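17 Feb 2025

Second notebook entry on Tuline, our soft-goods pickup policy, and the first one where I feel like I have something to say. Quick recap for whoever reads this cold: we train on teleoperated demos, then let the policy run and have a person take over whenever it stalls. The takeovers go back into the training set with extra weight. Máté Szénási calls it nagging. I call it corrections, but his name is winning in the lab.

The base set was 2,722 demo segments, cut by hand in January (my wrists remember). On top of that we now have 25 correction clips, all from the living room setup at Zomham. I expected so few clips to vanish in a set that size. They didn't — the weighting matters a lot, and at 3 the approach motions got visibly calmer in my replays. Past that it starts copying the operator's little hesitations, so I'm leaving it alone.

Towels first. I'm still fighting with what "flat enough" should mean. The rumpled top edge fools the corner detector, and a folded-over flap looks like a real corner to it.

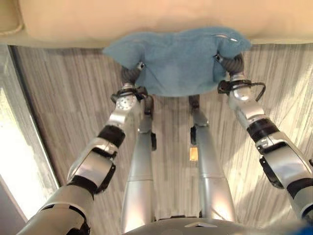
Towel between both grippers, top edge bunched, small flap at upper right.

Arash Shokri thinks I should drop corners altogether and score the lower edge instead, by how much it sags. Kind of elegant! I'll try his version on the Garrido recordings before I touch the live code, because last time I did it the other way around and lost an afternoon.

Pillows are the other half. The hard part is choosing a grasp when the thing leans on something bigger, so the depth map runs pillow and sofa together. We split them by color for now, which I know is cheating.

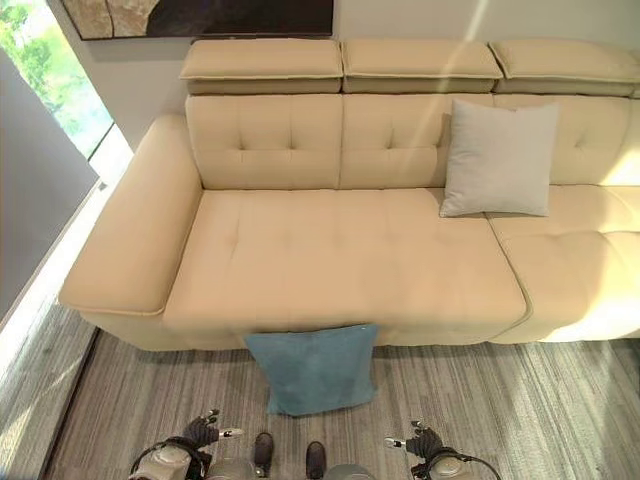 Blue pillow against the chaise, grippers on either side, no contact yet.

Glare is my next headache. Cream upholstery in direct sun saturates, and the seam lines we use for seat pose just fade out. Máté wants two exposures merged per step. I'd like to see what it does to latency on the Cerham box first. 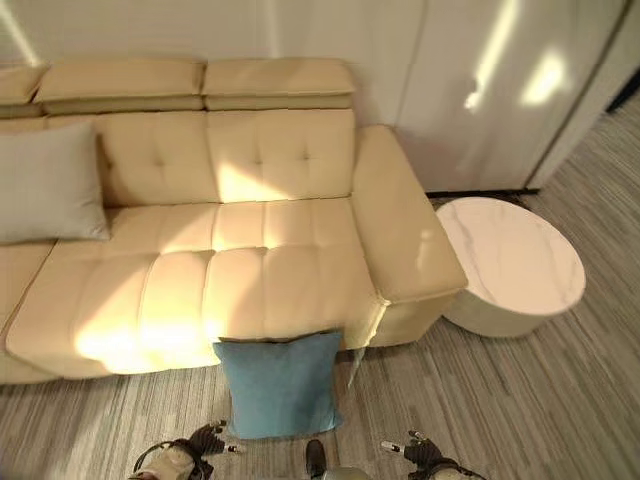 Do the correction clips need their own labels?
Only the takeover time and the operator's initials; everything else is copied from the run log.

To do: rerun the weight sweep with two seeds, send Arash the edge scores, clean up the clip names.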